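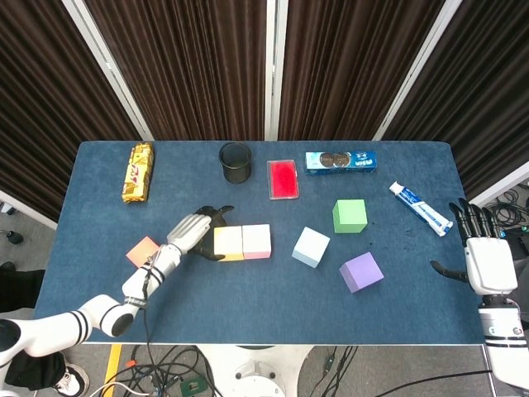 Everyday packs: a wrapped bar, a blue biscuit carton and a tube of toothpaste.

Visits > Print and packaging > Open days

Open day at the Zodutari carton works

January
By Bhavana Sastry

Print this page | E-mail this page

Zodutari prints and folds cartons for food and chemist's goods, and opens its works to visitors once a year. I went with Aravind Varghese, who buys packaging for a small bakery and wanted to see how short orders are handled. Our group had 17 people in it, mostly from local shops and the college.

The works is a single long shed with the board store at one end and the loading doors at the other. Visitors sign in at the side gate, not the main road entrance given on the ticket, and we lost some time finding it. Shoes with a closed toe are needed. Ear plugs are handed out at the door.

Jayanthi Palaniappan, the shift manager, took us round. We began in the board store, where reels and flat sheets are kept for at least a day before printing so they settle to the air in the shed. Board brought straight in from a cold lorry tends to curl, and curled sheets jam at the feed. Most of what the works uses is recycled board with a white face. The brown back is left bare unless the customer pays for lining.

The main press prints 5 colours and a varnish in one pass. On the morning we came it was running tea cartons for Chettiar, an order of 3950 sheets, and had been stopped twice to correct the red. The printer pulls a sheet, lays it under a lamp and compares it with one the customer has signed. Red and dark blue cause the most arguments, I was told, as shoppers know those packs by colour before they read the name.

Cutting comes next. The dies are steel rules bent by hand and set into a wooden base, with rubber pads to push the board off afterwards. Old dies hang on racks along the back wall and there are 346 of them, each with a painted number. Gangadharan Arumugam makes the new ones and repairs the others. He let us try creasing a sheet with the grain and then across it. Across the grain the fold cracked along the print, and it was easy to see why the layout matters.

Gluing was the noisiest part. The folder is an old Stima machine, and it handles straight-sided boxes well but is slow to set up for anything with a window or a locking base. This was the answer to Aravind's question. Setting up takes nearly as long for a small order as for a large one, so short orders of the same shape are held back and run together. He was quoted a wait of three weeks for a plain cake box.

The tour ended with tea in the canteen and a talk by Malathi Palaniappan on labelling, mainly the size of type for ingredients. It was useful but ran over, and several people left before the questions. She recommended the Ekex guide to carton sizes, copies of which were on the side table.

Parking is limited to the row by the fence. The bus stops at the end of the lane and the last one back is at 5.10pm. The tour is free but places must be booked through the works office.

Print this page | E-mail this page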